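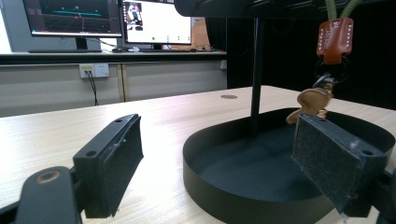
**To:** Anneliese Ehlers, Brakport
**From:** Mahlet Bogale, Prullon
**Date:** Friday, May 29, 2026
**Re:** Hand-guided teaching, second progress report

Anneliese,

You asked for fewer adjectives this time, so I'll start with the number. We have 954 usable demonstrations of the key task, every one of them recorded by a person holding the gripper and doing the job at the pace a person does it. The milestone in the agreement was lower, but the milestone was written by me, in a cautious mood.

**Keys**

The task is the one in your proposal: take a set of keys off the stand, put it down where asked, hang it back up. Hanging it up takes most of our time. The cord loop has opinions. It closes when it's let go, and the leather tag swings the whole business off to one side just as the fingers get near the arm. Rasmus Lapiņa now has our demonstrators pause for a beat before the final approach so the swing can die down. They all hated this for two days and now do it without being told.

The felt on the fingers has been a good buy. It grips the leather well and is kinder to the brass-colored key than the bare plastic was. It also picks up lint with real enthusiasm, so there's a roll of tape on the bench and a line for it on the daily sheet.

**Remote control**

Less cheering. Griet Dewulf ran the same task from the Rivon controllers, and a remote demonstration takes her around 4 times as long as a hand-held one. Depth is the trouble -- she can see the loop and she can see the arm, and lining one up with the other is a matter of faith. We'd like to keep remote work for jobs where a hand on the tool isn't practical, and stop pretending it's a substitute here.

**What we threw out**

Oksana Tkachenko reviewed every recording and rejected 17. Most were tracking dropouts. A few were perfectly good demonstrations of dropping keys into the tray, a skill we have not been funded to teach.

**Money**

On budget, apart from the Szilágyi invoice for replacement finger blocks, which arrived twice. We've paid it once and are discussing the other one.

**Next**

- First policy trained on the hand-held set only, then tested on the arm
- A second style of key tag, stiffer, to see what the swing does
- Griet to try a second camera view for remote work before we give up on it
- Site visit in August, if your calendar still allows. Please bring your own keys -- we'd like to try a set the demonstrators haven't memorized.

Mahlet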